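## 5. Working rules for hand-held gripper sessions

Revision of May 15, 2023. Applies to Brultero hand units used at the Blackburn and Suva sites.

Section 4 covered charging and pairing. The rules below are the ones we expect operators to follow in rooms that were never meant to be a lab. Some come from the older Usia handbook. We dropped the ones that read well and did nothing, including the 123-line pre-session checklist, which came back fully ticked every time and told us very little.

### 5.1 Before you start

1. Put on both units and open and close each gripper 5 times. Stop if either one sticks.
2. Look at the marker cubes. Every printed face must be clean and flat. A cube that can be turned by hand is not fit for use, whatever the tracking screen says.
3. Push sleeves back to the wrist. Fabric over a marker face will ruin tracking, and the software does not always warn you.
4. Run the cable down the outside of your arm and leave enough slack for a full reach to the floor.
5. Agree with anyone else in the room on where they will stand.

> **Note:** The status light turns green when the unit has power. It does not mean the unit is tracking well. Check a short test clip.

### 5.2 Low work: floors, baseboards, cabinet fronts

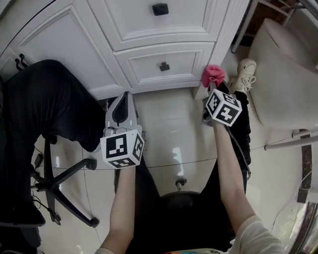 Low wiping is where most of the written safety rules get thin. The usual advice is "keep the area clear," and we doubt anyone has managed it in a furnished room. A pink cloth pinched in the right gripper and pressed to the foot of a white cabinet is an ordinary task, but there is an office chair on casters to the left and someone's sneaker on the tile beside the cabinet. Treat both as things that can move. The gripper's own cable trails down on that side too, so it needs the same attention as the shoe.

1. Move rolling chairs out of reach, or lock the casters if they lock. Many don't.
2. Ask bystanders to step back 2 paces. "I'll be careful" is not a distance.
3. Pick up the cloth by a fold. Do not grip a single layer against a hard surface.
4. Wipe in short strokes and lift between them.
5. Keep the idle gripper in view, with its finger pointed away from people.
6. Let go of the cloth before you stand up.

**Caution:** Shiny tile can throw bright streaks into the camera view. If tracking drops out, change your angle or dim the light. Turning up marker sensitivity is the fix in the Usia handbook, and in our tests it mostly hid the dropouts from the log.

**Caution:** Do not use spray cleaner near the units. The housing is described as "splash tolerant." We have found no test report behind that phrase.

### 5.3 Stopping and reporting

1. Stop the session if a cable snags, a cube shifts, or anyone comes within reach.
2. Write down what happened before you restart. Entries made at the end of the day tend to say "minor issue."
3. Keep the clip, even a bad one. Deleting it requires a sign-off from the site lead.

Take a break after every 8 recordings of floor-level work. The number is a judgment call and will be looked at again in August. Until then, follow it as written.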